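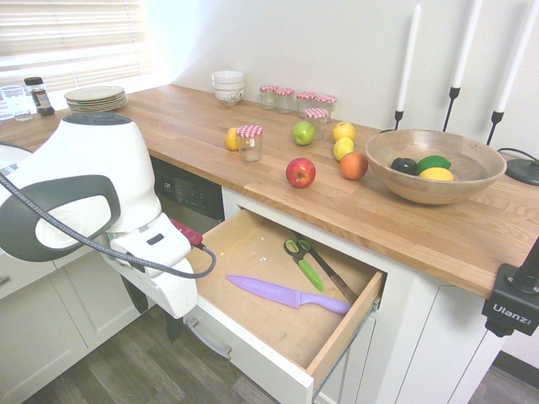
Najwa Khasawneh wrote:
> Has anyone else had the wrist cable snag while the gripper is down at a drawer? Ours held the arm back for a moment, the force reading climbed, and the controller went on pushing until it tripped. Fault code 2792, then a full stop with the fingers still closed. I had to cut power to get the knife handle out, and I did not love doing that with my hand in a knife drawer.

Najwa, yes! Same code, same pose, and I'm so glad you wrote it up, because I'd half convinced myself it was our calibration. I went back through the January logs last night and found 13 stops with 2792 in them. In 8 of those the gripper was below counter height and the wrist had just turned inward, so the cable loop had no slack left to give.

Two things helped here. We moved the first cable clip farther back toward the shoulder (a longer loop looks messy but it turns freely), and we set the controller to quit at a lower force when the target is inside a drawer. Five days without a trip so far, which is lovely, though I wouldn't call it fixed yet.

The closed fingers worry me much more. Please don't reach in after a stop! Back the arm out with the manual release first, and keep the blade covers on anything that has one. We now run every new drawer routine with spoons before a knife goes anywhere near it.

Could you post your log from the minute before the trip? I'd love to lay it next to ours. The Plasum build may behave differently from the Bavska one.

Şükran Aydoğan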